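About Us

Murnitz Tables: small-batch tabletops, coffee tables and desks, finished by hand
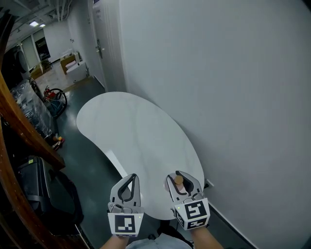
A kidney-shaped top by the wall in our building, and a small round knob held near it.

We love tables. We love the big ones that a whole family can spread a jigsaw puzzle across, and we love the little ones that hold a lamp and a cup of coffee and nothing else. Most of all we love the odd shapes, which is how Murnitz got started in the first place.

Trilok Sandhu opened the shop with one workbench, a borrowed van and an order for a curved coffee table that three other makers had turned down. The customer had a narrow living room with a sofa on one side and a fireplace on the other, and every table with corners ended up bruising somebody's shins. Trilok drew a kidney shape on the back of a delivery note, cut it out of cardboard, and took it over to the house to try on the floor. It fit on the second go. The customer still has the table (and the cardboard!), and we still start every curved piece the same way.

Since then we have made more than 1,000 tabletops. There are 9 of us now, and we have our own building with a long corridor that everyone complains about until they need somewhere to stand a tabletop.

What we make

Our best-known piece is the Cumer, a kidney-shaped top with a white, marble-look surface and soft veining. We make it as a coffee table, a side table and, by popular demand, a desk. People are often surprised by how well a curved desk works. You sit in the hollow and everything is within reach on both sides, and there is no square corner sticking out into the room to catch your hip as you walk by.

The Pal is our round table. It comes in four sizes, and the smallest was designed for apartment kitchens where the door opens inward and takes up half the floor. We went through a silly number of versions of the base before we found one that lets you push two chairs all the way in.

Then there is the Zulico, a long oval for dining. It's the heaviest thing we make and our delivery crew has opinions about it. It seats eight comfortably, ten if you like each other.

We also take custom orders. Send us a sketch, even a bad one. Some of our favorite tables began as a wobbly pencil line with "sort of like this?" written next to it.

The small parts

Ask anybody in the shop what they fuss over most and they will tell you it's the knobs, pegs and feet. A tabletop gets all the attention when it comes through the front door, but the little parts are what your fingers find every day. A drawer knob that is a hair too small is annoying for years. We keep trays and trays of them, in wood and in metal, and we try them by hand before we settle on one for a new design. If you visit, we will almost certainly put a few in your palm and ask which one feels right. There isn't a correct answer, although Trilok has a favorite and is bad at hiding it.

Every table goes out with a spare of each small part in a cloth bag taped to the underside. Please look for it before you throw out the packing!

How an order works

You choose a shape and a finish, and we send you a full-size paper template. Lay it on the floor where the table will go and live with it for a couple of days. Walk around it at night with the lights off. Open the closet, pull out the chairs, let the dog lie where the dog lies. If it's wrong, tell us, and we will trim the shape and send another at no charge.

Once you are happy, your table takes us 18 working days from the day you return the template form. Custom shapes can take longer and we will tell you how much longer before you pay anything. Delivery inside the city is by our own van, and the crew will carry the table to the room you want and put it together there.

Looking after your table

Use a soft cloth, warm water and a drop of dish soap. Skip the scouring powder. Coffee and red wine wipe off easily if you get to them the same day, and turmeric is a different story, so put a plate under the curry. If a foot comes loose, a quarter turn by hand is enough.

Should anything chip or scratch, write to us with a photo. We would much sooner fix a table than sell you a second one, and small repairs on any Murnitz top are free for the first three years.

Come and see us

The showroom is at the front of the building and is open Tuesday through Saturday, ten to five. Bring your measurements if you have them and your kids if you have those. There is a low table in the corner that is already well drawn on, and a few more crayon lines won't hurt it.

On the first Saturday in March we hold our seconds sale, with tops that have a small flaw in the surface or a color that came out a shade away from what we wanted. They go quickly, so come early, and bring a blanket for the car. Last year one couple took home a Zulico in a hatchback with the back open and a red scarf tied to the end, and we still talk about it.

Page last updated Jan 18, 2020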